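Fondmontは、会社の電話の「案内音声」と「つながり方」をつくっている会社です。代表番号にかけると流れてくる「お電話ありがとうございます」のあの声、そのあとの番号選択、待っているあいだの音楽、担当者に届くまでの道すじ。そこを朝から晩まで考えています。

電話が好きな人間ばかり集まってしまいました。昼休みに、さっきかけた歯医者さんの保留音が良かったという話で盛り上がるような職場です。このページでは、そんな私たちがどんな会社で、ふだん何をしているのかをご紹介します。少し長いのですが、お茶でも飲みながらどうぞ。

## はじまりは一本の留守番電話

Fondmontの前身は、オフィスの電話機を設置してまわる工事の仕事でした。天井裏に線を通し、主装置を壁に取り付け、各机の電話機を鳴らして確認する。工事が終わると、お客さまから決まって同じことを聞かれました。「ところで、留守番電話のメッセージって何を言えばいいんでしょう?」

最初のうちは、その場で紙に書いてお渡ししていました。営業時間、休業日、緊急時の連絡先。それを事務所のどなたかが緊張した声で読み上げて、録音ボタンを押す。三回くらいやり直して、最後は笑ってしまって、結局いちばん最初のテイクを採用する。そういう時間がとても楽しかったのです。

ある町の印刷会社さんで、同じように留守番電話の文面を一緒に考えました。納期の問い合わせが夜に多いと伺ったので、「お急ぎのかたは伝票番号をお話しください。翌朝いちばんにお調べします」という一文を入れました。しばらくして点検に伺うと、朝の電話がずいぶん楽になったと言っていただけました。機械は何も変えていません。一文足しただけです。帰りの車の中で、これは仕事になるんじゃないかという話になり、そのまま会社になりました。

工事のほうは、いまは同じグループのOmoregieが引き継いでいます。配線、機器の設置、回線の切り替えはOmoregie、音声と着信の設計はFondmont。事務所は同じ建物の上と下で、階段を駆け上がって「あの受付の内線、廊下まで聞こえますよ」と教えてくれるのはたいていOmoregieの現場チームです。

## 私たちの仕事

### 案内音声の原稿づくり

いちばん時間をかけているのが原稿です。電話の案内は、紙の文章とは勝手がちがいます。読み返せませんし、飛ばして先を見ることもできません。聞いている人は歩いていたり、片手に書類を持っていたり、子どもを抱っこしていたりします。

だから短くします。とにかく短くします。「誠に恐れ入りますが」を一つ削ると、次の選択肢が少し早く聞こえてきます。丁寧さが足りないかなと不安になったら、声に出して読んでみて、会議室の反対側にいる人に聞いてもらいます。文字で見るとそっけない文が、声になるとちょうどよかった、ということが本当によくあるんです!

選択肢の順番にもこだわっています。「予約の変更は1を」と言うのか「1は予約の変更」と言うのか。私たちは用件を先に、番号をあとに言う形を基本にしています。自分の用件が聞こえてから番号を待つほうが、指が迷いません。例外もあって、毎日かけてくる取引先向けの窓口などでは番号を先にすることもあります。番号を覚えてしまっている人には、そのほうが早いこともあるからです。

### 録音

声の収録は、自社スタジオのVukicoで行っています。もとは倉庫だった部屋に吸音材を貼りました。広くはありませんが、電話の声を録るにはこれくらいがちょうどいいと思っています。

電話の音は、ふつうの音楽や放送の音よりも使える音域がせまく、きれいに録った声がそのままきれいに届くとは限りません。さ行がつぶれたり、「いち」と「しち」が似て聞こえたりします。Vukicoでは、収録した声をすぐ電話回線に通して、ふつうの受話器で聞き直せるようにしてあります。コントロール卓の横に古い電話機がずらりと並んでいるのはそのためで、見学に来たかたがいちばん喜んでくださる場所でもあります。

「7番」は「ななばん」、「4時」は「よじ」。こういう読みの決まりごとは、社内の読み方帳にまとめています。地名や社名のアクセントはお客さまに必ず確認します。地元での呼び方と全国放送での呼び方がちがう町はたくさんあって、そこはもう、地元の呼び方でいきましょうとお勧めしています。

### 着信の道すじの設計

かかってきた電話が、どの時間帯に、誰の机で、何回鳴って、出られなければどこへ行くのか。これを一枚の図に描くところから始めます。

図にしてみると、どこの会社でも必ず何か見つかります。もう使っていない部署へ転送されていたり、お昼休みだけ誰も取らない番号があったり、ぐるっと回って最初の案内に戻ってきてしまったり。責めるようなことではなくて、会社が育つあいだに少しずつ継ぎ足されてきた跡なんですね。そこを読み解くのが楽しくて、打ち合わせが予定より延びてしまうのは私たちの悪い癖です。

### Zolance

Zolanceは、案内音声と着信の道すじをお客さまご自身で変更できる、私たちの管理画面です。もともとは社内用の道具で、休業日の切り替えを頼まれるたびに手作業で設定していたのを少しでも早くしたくて作りました。それを見たお客さまが「これ、うちでも触れないんですか」とおっしゃって、いまの形になりました。

Zolanceでできることを簡単に挙げておきます。

- 営業時間と休業日の登録、臨時休業の切り替え
- 案内音声の差し替えと、公開前の試し聞き
- 着信の順番や鳴らす秒数の変更
- 用件ごとの着信数の確認
- 変更履歴の表示と、ひとつ前の状態への復帰

いちばん使われているのは、最後の「ひとつ前に戻す」です。これがあると思うと、みなさん安心していろいろ試してくださいます。

苦手なことも書いておきます。Zolanceは顧客管理のしくみではありませんし、通話内容を自動で文章にする機能もありません。そちらが必要なかたには、お使いのシステムとつなぐ方法を一緒に探します。

## 大切にしていること

### まず、かけてみる

新しいお客さまとのお付き合いは、お客さまの代表番号に電話をかけるところから始まります。朝いちばん、昼、閉店まぎわ、休業日。静かな部屋から、駅のホームから、風の強い屋上から。もちろん事前にお断りして、お仕事の邪魔にならない回数にとどめます。

会議室で図を見ながら話していることと、ホームで電車の音に負けそうになりながら聞く案内とでは、印象がまるで変わります。担当のかたにもぜひ一度、ご自分の会社の番号に外からかけてみてくださいとお願いしています。「入社してから初めてかけました」とおっしゃるかたがとても多いです。

### 人につながる出口を残す

自動案内の会社がこう言うのも変かもしれませんが、私たちは人が電話に出ることをとても大事に思っています。どの階層からでも「係の者とお話しになりたい場合は」という出口にたどり着けるように設計します。夜間などどうしても人が出られない時間は、いつなら出られるのかを必ずお伝えする文を入れます。

選択肢は増やしすぎません。ひとつの階層で読み上げる用件は、最大でも6つまでと決めています。それより多くしたいというご相談をいただいたら、用件の分け方そのものを一緒に見直します。お問い合わせの分類を見直していたら、社内の担当の分け方まで話が広がったこともありました。

### ゆっくりの人、急いでいる人

ボタン操作がゆっくりなかたのために、入力の待ち時間は長めにとります。何も押されなかったときに切ってしまう設定はお勧めしていません。もう一度だけ案内を流し、それでも入力がなければ人につなぐか、折り返しの受付に進むようにします。

反対に、何度もかけていて番号を覚えているかたは、案内の途中で押しても先に進めるようにしておきます。この二つは両立します! ここはぜひ強く言わせてください。

### 保留音を選ぶよろこび

保留音の話を始めると止まらないので短くします。短い曲のくり返しは、待ち時間を実際より長く感じさせてしまうことがあります。音量の差が大きい曲は、静かな部分で「切れたかな?」と思わせてしまいます。楽器の音が高すぎると、受話器では耳に刺さります。

Vukicoには、電話回線で心地よく聞こえることを基準に録りためたオリジナルの保留音が48曲あります。ピアノ、ギター、木琴、少し変わったところでは手回しオルガンも。どれもお客さまが自由に使えます。社員の一番人気は意外にも雨の日用につくったゆったりした曲で、晴れの日にも誰かが口ずさんでいます。

## どんなお客さまと

いまは126の会社や団体とお付き合いがあります。規模も業種もさまざまです。

多いのは、予約や納期の電話がよくかかってくるところ。動物病院、自動車整備工場、旅館、建具屋さん、学習塾、設備の点検会社など。電話が一本鳴ると誰かの手が止まる、という職場で特に喜んでいただいています。

旅館のお客さまとは、宿までの道案内を電話音声で流すしくみをつくりました。山道で迷ったかたが番号を押すと、目印になる橋や看板を順番に教えてくれます。原稿をつくるために、私たちも麓から実際に車で走りました。途中で道を一本まちがえて、そのまちがえ方が原稿にしっかり生かされています。

整備工場のお客さまは、工場内の音が大きくて着信に気づきにくいことに悩んでおられました。Omoregieが光るランプを壁に付け、私たちは鳴らす順番を変えて、手の空きやすい部品庫の電話から先に鳴るようにしました。大がかりな工事にはなりませんでした。うれしかったのは、案内音声を社長さんご自身が読んでくださったことです。とても良い声で、収録のあいだじゅう、ガラスのこちら側で全員がにこにこしていました。

学習塾のお客さまは、毎年11月になると冬期講習の問い合わせが集中します。その時期だけ案内の一番手に講習の用件を持ってきて、終わったら元に戻す。毎年のことなので、いまでは塾の事務のかたがZolanceで全部ご自分でなさっています。私たちの出番がなくなるのは少しさびしいのですが、これが理想の形です。

## 働く人たち

Fondmontで働いているのは43人です。原稿、収録、設計、開発、サポートと役割は分かれていますが、境目はゆるやかです。開発チームの人が原稿を書いたり、サポートの人がVukicoのマイクの前に立ったりします。

入社した人が最初にする仕事は、部署にかかわらず、社内の電話を取ることです。いろいろなお客さまの声を聞いて、保留にして、転送して、ときどき転送先をまちがえて、かけ直す。電話のしくみをつくる人間が、電話を取る側の気持ちを忘れないためでもありますし、単純に、お客さまの名前と声を早く覚えられます。

前の職業はばらばらです。放送局の音声、ホテルのフロント、図書館、回線工事、楽器店。経験よりも、人の話を最後まで聞くのが好きかどうかを見ています。面接も電話で一度、対面で一度おこないます。電話のほうは十五分ほどの雑談のようなもので、好きな保留音は何ですかと必ず聞かれますので、考えておいてください(なくても落ちません!)。

月に一度、「聞く会」という社内の集まりがあります。その月につくった案内音声を全員で聞いて、良かったところと引っかかったところを言い合います。つくった本人は黙って聞くのが決まりで、これがなかなかつらい。でもここで出た「『のち』が『うち』に聞こえた」というような指摘が、次の原稿を確実に良くしてくれます。読み方帳の項目は、ほとんどがこの会から生まれました。
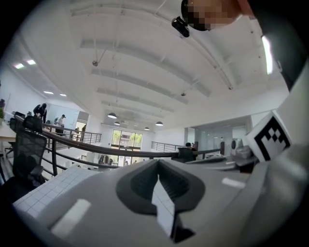

## 見学と体験について

Vukicoの見学は、お取引のないかたも歓迎しています。学校の授業や職場の研修で来てくださるかたもいらっしゃいます。決まったコースはありませんが、たいていは次のような流れになります。

1. 電話で聞こえる音と、ふだん聞いている音のちがいを受話器で聞きくらべる
2. 短い案内文をその場で書く
3. 自分の声で収録する
4. 回線を通した自分の声を聞いて、びっくりする

収録した音声はお持ち帰りいただけます。翌日から会社の留守番電話に使っています、とご連絡をいただいたこともありました。

見学は平日の午後にお受けしています。スタジオが小さいため、人数の多いグループは二組に分かれていただきます。階段がありますので、上り下りに心配のあるかたは事前にお知らせください。裏手の搬入口からご案内できます。

## これから取り組みたいこと

いま力を入れているのは、複数の言語での案内です。日本語の原稿をそのまま訳すと、長くなったり、敬語の加減がおかしくなったりします。言語ごとに最初から原稿を書き、その言語で育ったかたに聞いてもらう進め方に切り替えました。時間はかかりますが、仕上がりが全然ちがいます。最初の案内で言語を選んでもらう、その数秒をどう短くするか。ここはまだ答えが出ていなくて、聞く会でも毎回議論になります。

もうひとつは、耳の聞こえにくいかたへの案内です。声の高さ、速さ、間の取り方、背景の音楽の有無。ご協力くださるかたに試作を聞いていただきながら、少しずつ見本を増やしています。音楽を消すだけで聞き取りやすくなったというお声があり、案内中の背景音楽は、いまではこちらからお勧めすることがなくなりました。

Zolanceも新しくしていきます。次の更新では、着信の道すじを図のまま動かせるようになる予定です。いまの一覧表の画面も残します。表のほうが好きだというかたが社内にもお客さまにも大勢いらっしゃって、表派と図派で毎日にぎやかです。

## よくいただくご相談

**電話機を買い替えないと使えませんか。**
お使いの電話機と主装置のままで始められる場合が多くあります。型番がわかれば確認してお返事します。古い機種でも、できる範囲でお手伝いします。

**音声だけ頼めますか。**
もちろんです。原稿だけ、収録だけ、保留音だけでも大歓迎です。ほかの会社のシステムで使う音声もお作りしています。ファイル形式の指定があればお知らせください。

**社員の声で録りたいのですが。**
ぜひ! Vukicoにお越しいただくか、機材を持って伺います。緊張するかたには、まず長めに雑談をしてから録ります。読み慣れたころに録った、三つめか四つめのテイクが良いことが多いです。

**担当者が替わっても大丈夫ですか。**
設計図と原稿は、すべてお客さまにお渡ししています。担当のかたが替わられるときは、新しいかたと一緒に番号へかけてみる引き継ぎの時間をおとりします。

## 会社概要

| 項目 | 内容 |
|---|---|
| 社名 | Fondmont |
| 事業内容 | 電話案内音声の原稿作成・収録、着信設計、管理画面Zolanceの開発と提供 |
| スタジオ | Vukico(本社一階奥) |
| グループ会社 | Omoregie(電話設備・配線工事) |
| 受付時間 | 平日の午前九時から午後六時 |

お問い合わせは、電話でもメールでもお受けしています。代表番号にかけていただくと、まず短い案内が流れます。収録チームが季節ごとに録り直しているものです。読み上げの速さや言い回しで気になるところがありましたら、ご用件のついでに教えてください。次の録り直しの参考にします。

2019年6月4日更新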